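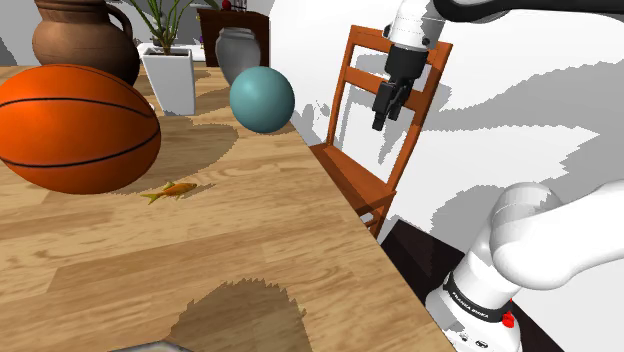

Preresside, Apr 3, 2026

Does collagen creamer really foam, or is that just the label talking?

Posted by Parveen Nanayakkara

I bought a tub of Puline vanilla creamer in January and the label promises "cafe-style foam." What I get is a thin ring of bubbles that's gone before I sit down. I use one scoop in black coffee and stir with a spoon. The shop says to use three scoops, which sounds to me like a good way to sell more tubs. Has anyone had real foam out of this stuff, or should I stop trying?

Dörte Hinrichs

I doubted the three-scoop advice too, so I tried it. More foam, yes, but it tasted like melted ice cream and I poured half of it out. What worked better for me was putting one heaping scoop in an empty mug, adding a splash of hot water, and beating it with a small whisk until it was smooth. Then the coffee goes in slowly down the side. You get a thin layer that lasts a few minutes. Cafe-style is a stretch — I'd call it office-style.

Check the date on the tub as well. Mine clumped after the lid was left loose and never foamed right again.

Joscha Kohlhase

just buy milk. 50 servings my foot, I got 3 weeks out of mine

Rüdiger Rieger

I don't buy the loose lid theory, mine clumped while it was still sealed. I did write to the company and they told me to "adjust to taste." Make of that what you will. Whisking it first does help a little, though I wouldn't pay for a second tub to get it.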